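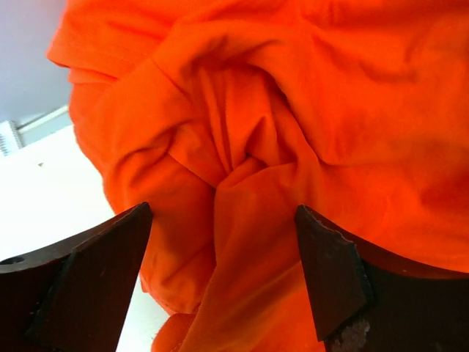

*Orange fabric bunched into folds, with a stitched hem at upper left. Mistlow council wants residents' old clothes sorted before they reach the depot.*

**Mistlow asks households to fold their cast-offs, and says it will save money**

Mistlow residents will be asked to sort, fold and bundle their unwanted clothing from May under a trial the council says will cut the cost of running its textile collection. How much it will cut, and for how long, the council is less ready to say.

The trial covers 742 households in the streets between the Pranley Road shops and the river. Each will get a printed guide and a roll of paper ties. Clothes are to be clean, dry, folded flat and tied in bundles by type, with T-shirts in one, trousers in another and so on. Bundles go out by 7 am on Thursday, next to the recycling bin.

Anything that turns up crumpled in a bag will still be collected, at least to begin with. After six weeks, the guide says, unsorted bags "may be left with a reminder card". Council staff could not say this week how many cards had been ordered, or what a household is meant to do with a bag that has been left behind other than put it in the rubbish, where the program is supposed to stop it going.

The case for folding rests on a short report by Durkuler, the firm hired to review the collection last year. It found that sorters at the Pranley depot spend much of each shift untangling garments, turning sleeves the right way out and looking for stains and holes hidden in the creases. A knotted T-shirt has to be opened up before anyone can tell whether it is fit for the op shop or the rag pile. A flat one can be judged at a glance.

That much is hard to argue with. Anybody who has pulled a favourite shirt out of the bottom of a washing basket knows how much can hide in a twist of cotton. But the report timed sorters on bundles prepared by the firm's own staff, who presumably knew what they were doing and had a table to do it on. It did not test bundles made up by people at home at ten o'clock the night before collection.

It was also a small test. Durkuler timed the handling of 400 garments, all of them T-shirts, which are about the easiest thing in a wardrobe to fold. There were no fitted sheets, no children's tights and no dressing gowns. The report says the results "should carry over to other items", and gives no figures to show that they do.

The council paper that went with the report makes a further claim, that folding will lift the share of clothing good enough to resell. It is not clear why it would. A faded shirt with a stretched neck is still a faded shirt with a stretched neck once somebody has squared off the corners. The paper suggests that people who handle their clothes with more care will "make better donation choices", which could mean they will keep the worst of it at home, or bin it.

At the Cheng Street op shop, which takes the best of what the depot sends on, a sign in the window this week asked for winter coats and men's shoes. Neither is covered in the folding guide. The racks inside had plenty of T-shirts already, most of them marked at $2.

Residents in the trial area were told by letter, and a drop-in session at the library has been set down for Thursday at 6 pm. The letter calls the trial voluntary. The guide that came in the same envelope uses the word "must" in its first line. Asked which was correct, the council said both documents were being looked at.

There is some history to this. An earlier scheme asked the same streets to rinse, flatten and stack their milk cartons, and was dropped without any published figures on whether it had worked. Several houses in the area still have the carton racks, some of them now holding garden gloves and pegs. The council says the clothing trial will be assessed properly, though the measures it plans to use have not been released and the budget line for the assessment is blank in the version of the paper put online.

What the council does have is a budget for ties and printing, and a plan to take folding to the rest of Mistlow if the first stage goes well. It would not say what going well means in numbers. The Pranley depot will keep its present sorting hours throughout the trial, so there will be no saving on wages before the result is known.

Households outside the trial area should keep using the usual collection bags. Wet or mouldy clothing, pillows and doonas are not accepted from anyone. Copies of the folding guide are available at the library desk and the council's front counter during opening hours.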